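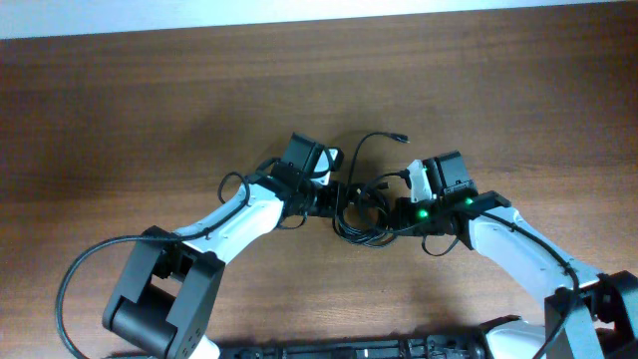

## July, bench 2 – cable coil, two-arm teleop

Goal for the month is 200 usable demos of the coil task, both arms driven by remote control. Black cable, wound small, on the bare wood table. Afroza Pramanik on the leader arms, me on logging.

Start pose for each demo: one gripper on either side of the coil, fingers touching it, connector end left free on top. If the fingers come in too high they ride over the strands and the coil opens up.

Notes:

- Logged 223 attempts, threw out 16. Most of those were the left arm closing before the right was set.
- Slow the approach over the last bit. Afroza's later runs are smoother than mine and I would train on hers first.
- Black cable on black fingers is hard to segment. Ask Konitz for a lighter one – same stiffness if possible.
- Check slack in the arm wiring before wide moves, mainly at the elbows.
- Stirent export drops the gripper channel above 3,000 steps per file. Split long sessions by hand until fixed.

Next: same task with the coil turned so the connector points left.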